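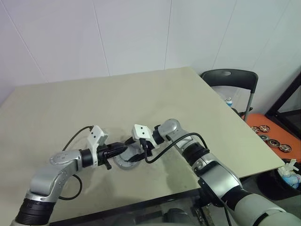 Section 9: Preparing and caring for the worktop

9.1 Scope

This section applies to the large shared tables supplied to the Penrose and Illham rooms. It covers levelling, everyday use of the surface, the placing of round bases and stands, and cleaning. Assembly of the underframe is dealt with in Section 8 and should be complete before the steps below are begun.

Enquiries about the worktop itself should be addressed to Imogen Kershaw at Dadside. Requests for replacement feet or edge strip go to Hinata Maruyama at the Illham stores.

9.2 Before first use

1. Check that the table stands in its final position. It must not be dragged once the feet have been adjusted.

2. Peel the protective film from the top, starting at a corner and pulling it back low across the surface. Do not use a blade.

3. Place a spirit level along the long side and then along the short side. Turn the feet by hand until both readings are level.

4. Tighten the lock nut on each foot. Hold the foot still while doing so, or the adjustment will be lost.

5. Press down firmly on each corner in turn. If the table rocks, return to step 3.

6. Wipe the whole top with a damp cloth and dry it.

Note: a new top may have a slight smell when the film is first removed. Leave the room aired until July if the table is delivered in the spring, and otherwise for as long as the smell remains.

9.3 Placing round bases and stands

Flat discs, shallow bases and similar round items may be stood directly on the worktop, subject to the following.

1. Turn the item over and inspect the underside. Brush away grit and remove any old adhesive.

2. Set the item down flat. Avoid lowering it on its rim, as a hard rim will mark a pale surface even under light pressure.

3. Keep the item well in from the edge of the table. The outer edge should lie no less than 70 mm from the edge strip at any point.

4. Where the item is to carry an upright or any other load, check that it does not slide when pushed gently at the side. A thin felt or rubber pad may be fitted beneath it. Pads must be clean and must not be dyed.

5. To move the item, lift it clear of the table with both hands. Do not spin it or push it across the surface.

Caution: do not leave a rubber pad in the same place for longer than 26 days. Rubber left undisturbed can stain a light-coloured top, and the stain cannot be removed by the cleaning methods in 9.5.

Items with an uneven underside should be placed on a board or tray. This applies also to anything that has recently been outdoors.

9.4 Cables across the table

Where a cable has to pass over the worktop, leave enough slack for it to move freely – it should not pull tight against the edge of the table at any time. Do not fix cables to the surface with tape. Clips may be attached to the underframe, using the holes already provided.

Caution: do not drill into the top or the edge strip.

9.5 Cleaning

1. Clear small items from the area to be cleaned and lift round bases as described in 9.3, step 5.

2. Remove dust with a soft, dry cloth.

3. Wash with warm water and a little washing-up liquid. Wring the cloth out well beforehand.

4. For grease or pencil, apply Zesatside surface cleaner to the cloth and rub lightly. Rinse with clean water.

5. Dry the surface straight away, taking particular care along the joint between the top and the edge strip.

Scouring pads, wire wool, bleach and furniture polish must not be used. Faint ring marks left by a base will often fade if washed twice with an interval between. Marks that can be felt with a fingertip are scratches and should be reported.

9.6 Loading

Heavy items should be placed towards the middle of the table and spread out where possible. Sitting or standing on the worktop is not permitted, and the table is not to be used as a step when changing lamps.

9.7 Faults and replacement

Report the following to Dadside in writing, giving the table number shown on the label beneath the top:

– a lifting or missing edge strip
– a foot that will not lock
– swelling of the surface near a joint
– any crack, whatever its length

Tables carrying a number below 2000 have the older pattern of foot. Please state this when ordering, as the two patterns are not interchangeable. A table awaiting a replacement foot should be taken out of use.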